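About Cornow

Cornow makes and repairs storage bins, sorting trays and the benches they sit on. We work out of a single building in Ustcombe and supply packing rooms, school workshops, op shops and small warehouses across the district.

The business was started by Theano Tzanetos, who had spent years in a mail-order packing room and was tired of bins that cracked at the corners. Apostolos Zervas joined two years later to look after the benches. They still run the place between them. Theano handles orders and design, and Apostolos is in the workshop most days.

What we make

Our main line is the Alik, a deep open bin with sloping walls. The slope lets you get both hands in and pick from the bottom without catching your knuckles. It comes in 20 stock sizes and we cut others to order. The Babalola is a shallower tray for small parts and is sold in sets of two.

Benches are timber, built to suit the height of whoever is using them. We ask for an elbow measurement when you order - standing, in work shoes.

In the last financial year, which closed in July, we sent out 3,922 bins and trays. Most went to customers who had bought from us before.

Repairs and returns

Scratches and worn floors are normal in a bin that gets used and we don't replace one for looks. We do replace split walls and lifted corners. Bring the bin in empty and wiped out, with your name on a bit of masking tape on the outside. Allow 28 days. Colour matching on older grey stock is not always possible, as the sheet has changed shade over the years.

We also take back bins of any make for recycling, provided they are clean.
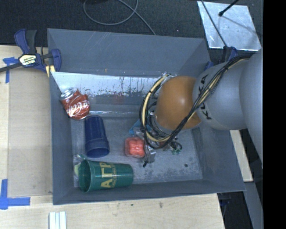 A large grey bin on a light timber tabletop, with a KUKA arm reaching in.

Visiting

The workshop is open to the public in the mornings. Sample bins are set out on the front bench and you are welcome to handle them. Parking is at the rear, off the lane - please leave the roller door clear. For orders over two sets, ring ahead so that Theano can have the sheet samples out.

Page updated January 18, 2021

2 comments
28 shares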